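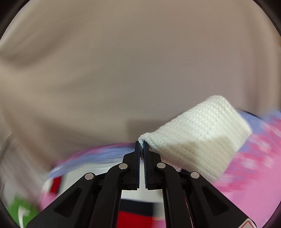
# Filtering blurred segments from hand-held gripper demos without losing the grasp

**Saeed Esfahani**

I'm collecting pick-and-place demonstrations with a hand-held gripper, wrist view only. The items are small knits and other soft goods. So far I have 862 episodes. My blur filter (variance of Laplacian over the full image, fixed threshold) rejects 229 of them, mostly during the lift. In many of those the fingers and the held item are sharp and only the background is smeared. Should I lower the threshold, or ask operators to move slower?

---

**Banafsheh Arabzadeh**

Neither. The jaws and whatever they hold move with the camera, so they stay sharp while the table streaks. A full-image score mostly measures the table.

Compute two scores:

- `roi_tip`: a fixed crop over the fingertips. Reject only if this one fails.
- `bg`: everything outside a static mask of the gripper body. Log it and use it to flag tracking dropouts.

Plain fabric scores low on Laplacian variance even in perfect focus, so don't set the `bg` threshold from cloth scenes. Check pose tracking separately. If tracking is lost for more than 30 consecutive images, drop the episode whatever the blur score says.

We ran this on the Nondwood set (2,736 episodes) and kept most of the lifts. Slower operators gave us a policy that hesitates after closing.

---

**utovis_flevstead**

Shorter exposure and more light. Fixed it for me, didn't need a filter. Might get noisy though.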